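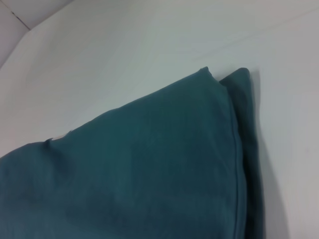

Throw pillows and seat cushions do a lot of work in our house, and for years I gave them nothing in return but a slap on the side before company came. If yours have gone slack in the middle, with that long dip where everybody's elbow goes, there's quite a bit you can do before you give up and buy new ones.

Start by finding the care tag, usually tucked into a side seam, and read it before you do anything else (I once shrank a perfectly good Bidis cover and it never went over its insert again). If there's a zipper, take the cover off and turn it inside out to wash, cold and gentle, with half the soap you think it needs. Close the zipper first. Brushed cottons and anything velvety should be hung up or laid flat, well out of the sun, and smoothed with your palm all in one direction while still damp.

While the cover dries, see to the filling. A fiberfill insert wants pulling apart from the outside: pinch a lump through the lining, tug it both ways, and move along until you've been all the way around. After that it can go in the dryer for 8 minutes with no heat and a couple of clean tennis balls, which makes a dreadful racket, so shut the laundry room door! Feathers just need a good shaking by two opposite corners, then the other two. Foam gets aired by a window and left alone.

Corners are where most cushions look tired. Before you zip up, reach in with a handful of loose stuffing and push it right into each point, then hold it there from the outside while you pull your arm back. I keep a bag of Wyss fiberfill in the linen closet, 32 ounces, and one bag has seen to every cushion in the living room and the porch bench besides.

If you're replacing the insert altogether, buy it an inch or two bigger than the cover. It'll seem like a wrestling match getting it in. Fold it in half like a taco, slide it to the far end, and let it open up by itself.

Turn them over whenever you vacuum the sofa, too.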